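Print
E-mail

Chapter 10
Household Water and the Small Town

Most people in a small town give little thought to where their water comes from until the supply fails. This chapter looks at how towns of modest size find, store, and pay for their water, and at the decisions their residents are asked to make along the way. It follows one place, Bremudville, through a period in which an old supply was replaced by a new one.

Bremudville had 2370 residents when its town council first discussed the matter. Water came from two wells drilled near the Jelau River and was held in a single steel tank on the hill above the school. The wells had served the town for 42 years. Each March, when the snow melted and the river rose, the water turned cloudy, and households were advised to boil it before drinking.

The council asked an engineer, Fumiko Ishida, to report on the condition of the wells. Her report set out a choice that many towns face. The existing wells could be repaired and fitted with better filters, or the town could join the regional line that already served Higuchi, 24 miles to the south. Repair would cost less in the first years. The regional line would cost more to build, but the expense of treatment would be shared among several towns. 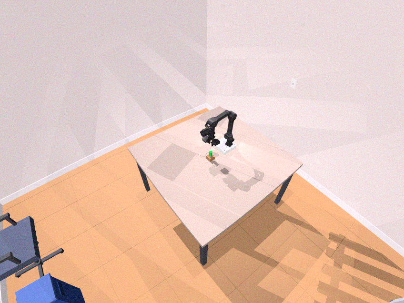 Public meetings on the report were well attended. Sreekumar Reddy, who farmed east of the river, argued that a town that gives up its own wells also gives up its say in how water is priced. Catriona Skinner, the school principal, spoke of the weeks each spring when drinking fountains had to be shut off. Both concerns were recorded in the minutes, and both shaped the final agreement – the town joined the regional line and kept one well in working order as a reserve.

Students should notice that the disagreement in Bremudville was only partly about engineering. Questions of cost, control, and trust run through every section that follows. Section 10.1 explains how groundwater collects and moves. Section 10.2 describes the treatment of water for household use, and Section 10.3 turns to rates and billing.

Key terms for this chapter: aquifer, watershed, turbidity, reserve supply, rate schedule.

Before reading further, find out which utility supplies the water in your own home and whether its source is a river, a lake, or a well. Keep a recent water bill at hand, as it will be used in the exercises for Section 10.3.

Print
E-mail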